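Do Character Questionnaires Do Anything?

Posted 11th August

I have filled in a lot of character questionnaires. The longest had 166 questions and came as a free download from a writing site whose name I've mercifully lost. Favourite colour. Worst childhood memory. What's in her fridge. What would she save from a burning house. I answered every one of them for a woman called Gelel, who was meant to be the lead in a novel about a ferry town, and at the end of it I had a very thorough file on somebody I couldn't write a single page of dialogue for.

So when my writing group decided to spend the winter working through another of these things, I was not a good sport about it. I went along because Liis Liepiņa was running it and she'd read all of my last draft, the bad one, and I owed her.

The theory, as I understand it, is that if you know everything about a character then the plot will follow. She'll walk into a room and you'll know what she does. I've seen this claimed so many times that I'd stopped noticing how little anyone offers to back it up. Mostly you get a finished book held up with the author's notebook beside it, as if the notebook must have been the cause. Plenty of people fill notebooks and have no book.

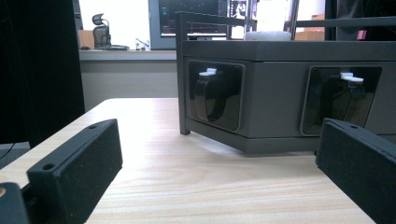 What the fridge question gets you

My objection to the fridge question is that I always make the answer up on the spot. I don't discover that Gelel keeps three kinds of mustard. I decide it, at my desk, in a hurry, with 30 more questions to go, and then I feel obliged to honour it. Two chapters later she's being generous with condiments for no reason at all.

Liis's answer to this was that I should only keep what I could use. Fair enough, but then the questionnaire isn't doing the work, is it? I am, by throwing most of it out. I could have skipped to that part.

She did get me on one thing. She asked what Gelel was wrong about. It wasn't on the sheet. I said she was wrong about her brother, Adero, who she thinks sold the family boat out of greed. I'd never thought about it before, and I had to put my tea down and write for a while. I got a scene out of it, a proper one, with the two of them arguing in a car park in Flustberg (my ferry town, don't look for it on a map) over who was going to pay for the parking. 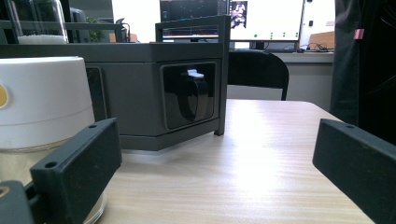

I'd like to say that changed my mind, and it did shift it a bit, though not toward questionnaires. One question did the job. The other 165 were sitting in a folder, and I can't see that the mustard contributed. If somebody tells me I needed to answer all of them to be ready for the good one, I'd want to know how they'd ever check.

The others in the group are keener. One of them has got to 501 words on her detective's shoes and swears it's going well. Maybe it is. I haven't seen any of the detective, only the shoes.

For now I'm trying something smaller. I write a scene first, a rough one, with the character doing something she'd be embarrassed to have seen. Then I ask what she believes that isn't so, and whether anybody in the scene knows better. If the answer's dull I try a different scene. I've done 9 of these since last month and four of them are worth keeping, which is a better rate than I ever got from the sheets, although I'm aware I'm marking my own homework.

Old Hoàng, who runs the ticket office in the book and was only supposed to have two lines, has turned up in three of the four. I know nothing about his fridge. He's going in chapter six anyway, once I've worked out what he saw on the night the boat was sold.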